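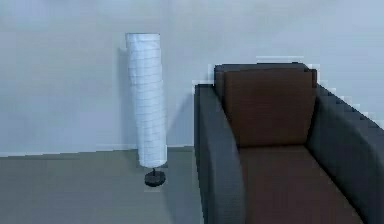 Dictionary sites that build their pages from templates have a scope problem. A reader who looks up one noun gets its rhymes, its anagrams, its likely typing errors and a usage chart, and the definition sits under all of it. Take "shade." The tall white paper cylinder on a floor lamp is a shade, and so is the gray of a crease in it, and a usable entry has to separate those two senses before it does anything else. The Drutby entry gives 40 typing errors for the word and one line of meaning.

I went through 186 entries on Drutby in March and compared them with the same headwords in Scanlon, an older desk dictionary. Scanlon separates the senses in most of them. Drutby does so in seven.

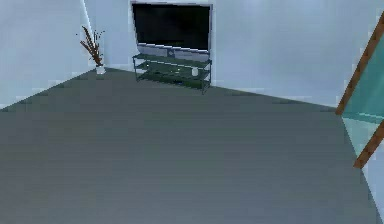
The cause is structural. A list of typing errors can be produced from a keyboard layout with no knowledge of the word. A rhyme list needs a pronunciation file. A sense division needs an editor, and editors are paid by the hour. A site that is paid by the page will therefore publish the parts that cost nothing and treat the definition as one field among many.

My proposal is modest. Put the definition first, with numbered senses and one sentence of use for each. Move the generated lists to a separate page. If an entry has no edited definition, leave it out of the index until it has one.

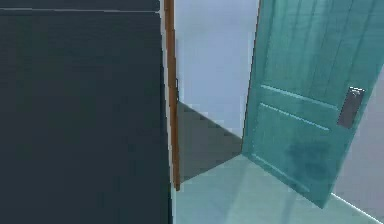 Dymphna Costello objects that the typing-error lists do help people who can't spell the word they want, and that removing them from the main page would hide it from those readers. The point is fair, but a search box can match misspellings without printing them. Fovetti does this with a lookup table, and the reader sees only the corrected headword.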